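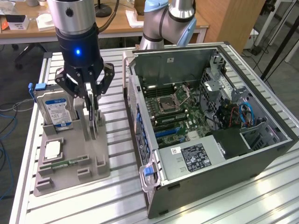 Minutes of the parts and refurbishment meeting

Held in the Stokow workshop, 25 September 2024

1. Minutes of the last meeting

Agreed as correct. The action on bench lighting was not done and is carried over.

2. Office towers from Ernier

The second delivery has come in and brings the total to 70 machines. All have been entered on the stock sheet. Of these, 12 have no drive and will be kept for spares unless drives can be found from other stock.

The order of work was discussed. Agreed that towers are to be laid on their side with the panel off before any parts are brought to the bench. The processor goes in first, then memory, then the drive. Cables at the back of the case are to be tied before the panel goes on again, as two machines came back from checking with a cable resting on a fan.

3. Parts trays

The grey trays with shaped slots were thought to be an improvement on the old boxes. Drive, processor and memory each have their own place and it is easy to see if something has been left out. It was asked whether spare memory could be stood in the drive slot when this is free. Agreed not to do this.

Trays should be filled at the stores end and carried over one at a time. Nine more are to be ordered from Wumbei in the same pattern. The quote is 1683 including delivery and was accepted.

4. Processors

Three boards were found with bent socket pins. These have been set aside and marked. Sockets are to be left closed until the processor is on the bench, and processors are to be held by the edges. Old paste must be cleaned off before a part is put in a tray.

5. Hard drives

Drives must be wiped and tested before they go into a tray. The label should face outwards so that the serial number can be read without lifting the drive. Blue caddy tabs are being kept, including odd ones. A box for these will be put on the shelf by the door.

6. Power supplies

Ovach has asked for a record of the rating of each unit. It was agreed to copy this from the label while the case is open. A column will be added to the stock sheet.

7. Any other business

The screws from the side panels are being mixed up. Small lidded pots to be bought, one for each bench.

Actions

Order trays: stores
Add column to stock sheet: office
Buy pots for screws: stores
Bench lighting (carried over): workshop

Next meeting to be fixed once the trays have arrived.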